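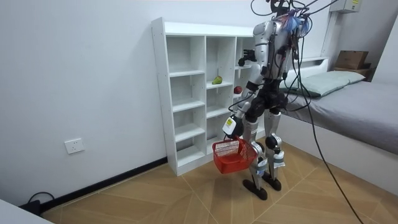
Über uns

Truvura ist eine private Sprachschule mit Sitz in Bollton. Wir unterrichten Deutsch als Fremdsprache für Erwachsene, vom ersten Wort bis zur Prüfungsvorbereitung auf dem Niveau C1. Der Unterricht findet in kleinen Gruppen statt, vormittags und abends.

Wie es angefangen hat

Gegründet wurde die Schule von Asabe Nwankwo und Euan Strachan. Beide hatten vorher an größeren Instituten gearbeitet und wollten Kurse anbieten, die sich auch mit Schichtdienst vereinbaren lassen. Der erste Kurs lief in einem gemieteten Raum über einer Druckerei, mit fünf Teilnehmenden aus der Pflege. Heute gehören 27 Lehrkräfte zum Kollegium, und im Jahr besuchen 500 Erwachsene unsere Kurse.

Der Unterricht

Vor der Anmeldung steht ein Einstufungsgespräch. Es ist kostenlos und besteht aus einem kurzen schriftlichen Teil und einer Unterhaltung. Danach empfehlen wir eine Kursstufe. Wer nach der ersten Woche merkt, dass die Gruppe zu schnell oder zu langsam ist, kann wechseln, sofern in der anderen Gruppe ein Platz frei ist.

Wir arbeiten mit einem Lehrbuch pro Stufe und ergänzen es mit eigenem Material: Formulare, Mietverträge, Elternbriefe, Dienstpläne. Grammatik wird auf Deutsch erklärt. Hausaufgaben gibt es nach jedem Termin, und sie werden korrigiert zurückgegeben.

Für Betriebe richten wir Kurse im eigenen Haus ein. Seit zwei Jahren unterrichten wir zum Beispiel Beschäftigte der Großküche Usman in der Frühpause. Inhalte und Zeiten stimmen wir mit der Personalabteilung ab, die Lernfortschritte besprechen wir nur mit den Teilnehmenden selbst.

Plultuteo

Unter dem Namen Plultuteo läuft unser offener Lesekreis. Gelesen werden kurze Erzählungen und Zeitungsartikel ab Niveau B1. Eine Anmeldung ist nicht nötig, auch Gäste von außerhalb sind willkommen. Die Texte liegen vorher im Sekretariat aus.

Ansprechpersonen

Asabe Nwankwo, Schulleitung
Euan Strachan, Prüfungen und Einstufung
Li-hua Kong, pädagogische Leitung, Stufen A1 bis B1
Ikechukwu Nwachukwu, Firmenkurse
Somtochukwu Ogundipe, Sekretariat und Anmeldung

Räume und Anfahrt

Die Schule liegt im zweiten Stock, ein Aufzug ist vorhanden. Fahrräder können im Innenhof abgestellt werden. Eigene Parkplätze haben wir nicht. Die Teeküche im Flur steht allen offen, benutztes Geschirr kommt bitte in die Spülmaschine.

Anmeldung

Neue Kurse beginnen im November. Anmelden kann man sich persönlich im Sekretariat oder über das Kontaktformular. Bitte bringen Sie zum Gespräch einen Ausweis mit und, falls vorhanden, Zeugnisse früherer Deutschkurse. Die Kursgebühr kann in zwei Raten bezahlt werden. Bei einer Abmeldung vor Kursbeginn erstatten wir den vollen Betrag, das Lehrbuch nehmen wir unbenutzt zurück.

Stand: Oktober 2025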